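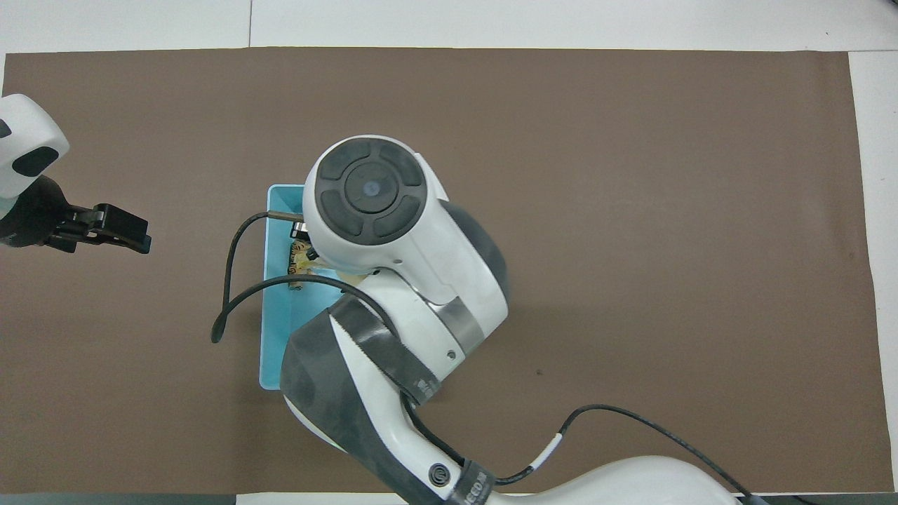

Session 8: dropped parts and snagged cables. The fault we're looking at is the one from the Bostetti cell, logged as 1269 in the Zoveo fault list. Arm stopped mid-pick with a force alarm, operator cleared it, same alarm again, cleared it again, third time the part got dropped. First thing everyone blamed was the grip. Look at the cable first. Note the black one looping out from behind the wrist, over the edge of the tray, with a free tip over the mat, and a second strand going back across the inside of the tray. Slack like that near a pick point is a snag risk, whatever the alarm text says.

What went wrong, in order:
- cable slack not checked after the tool change
- alarm cleared 2 times without anyone going to look
- second arm left enabled while a hand was in the cell (this is the serious one)

Rule at Collwood: 3 clears is too many. One clear, then stop both arms, then look. Both, not just the one that alarmed. Stop button before you reach in, evry time.

For next session: read the Alcantara handout on strain relief, pages 2 to 8. Bring a sketch of were you would clip the cable and how much slack the wrist needs at full turn. Rough is fine.

Filed under: Robot Safety, Course Notes
3 comments | 8 shares
© Collwood Training | Contact us | Back to top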